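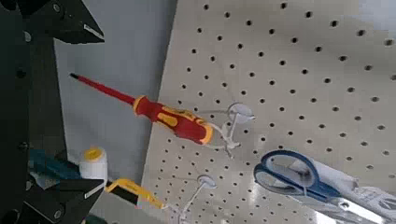 Is it safe to swap a light switch in an old house myself?

We moved into a little place in Dramcombe last July and the hall switch has started to crackle when I flip it. A handyman quoted me 168 dollars, and that seems like a lot for one switch. I've painted every room and hung the doors on my own, so I'm not helpless, but wiring makes me nervous. The house is old and I have no idea what's behind the plate. What would you all do?

Last updated: January 31, 2002

Reply 1
Crackling means stop using it today, please! Turn that circuit off at the panel and leave it off. Swapping a plain switch is a nice first job – I did my first one with my mother-in-law holding the flashlight – but test for power at the switch before you touch a single wire, and then test again. Check your tester on a live outlet first so you know it works. Take a note of which wire went where. If you find cloth covering on the wires, or scorching, or three wires where you expected two, put the plate back and call somebody.

Reply 2
168 is robbery. A switch is under 5 bucks. Just do it.

Reply 3
I'd get a second quote before deciding, and from a licensed electrician, as handymen aren't allowed to do wiring everywhere. Ask your town office about permits too. Over in Viklow we ended up rewiring the whole downstairs for about 3000, and I've slept better ever since.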